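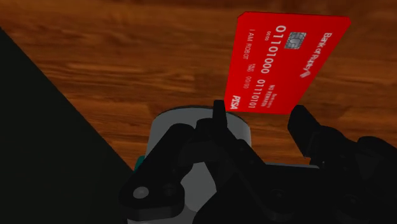 # The Card Drop Bug: a Gallery from Our Simulator

Welcome to the Pridora bug wall! We run our card-handling trials in simulation first, and this page is for the one that ate most of our February. The job sounds easy. Pick up a payment card, carry it across the table, slide it into a slot. Our first overnight batch was 2,000 runs, and 143 of them ended with the card on the table and the arm carrying on as if it still had it – happily pushing thin air into the reader!

We loved chasing this one, so pull up a chair.

**The card**

Bright red, issued by the Bank of Robots, with a gray chip and the number 01101000 in big white digits. The holder is I AM ROBOT and, sadly, there are NO REWARDS. It's a great object to test with, being flat, stiff and very thin, and thin was where our trouble lived.

**The fingers**

Two black fingers on jointed linkages, with a pale gray drum of a wrist between them. Look at how slim the card is next to all that hardware. Our grip check only asked whether the fingers had stopped moving. With an object this thin, they stop in nearly the same place whether they've caught the card or closed on nothing, so the check said "holding" either way.

**The table**

Such a nice warm wood grain! We had the friction between card and tabletop set too low, and a card that started to slip would skate off in one go. Raising it made the drops easier to follow in replay, but it didn't cure them.

**The fix**

The grip check (we call it Kitlow) now looks at finger force as well as position, and it looks again after the lift. If either test fails, the arm stops where it is and opens up a fault. We've rerun 1,512 trials so far with no false "holding" reports. Cards still get dropped now and then, but the arm knows about it and waits.

Replays and the old settings are in the Plaltcombe folder if you'd like to watch a few go wrong. Start with the slow-motion ones, they're fantastic.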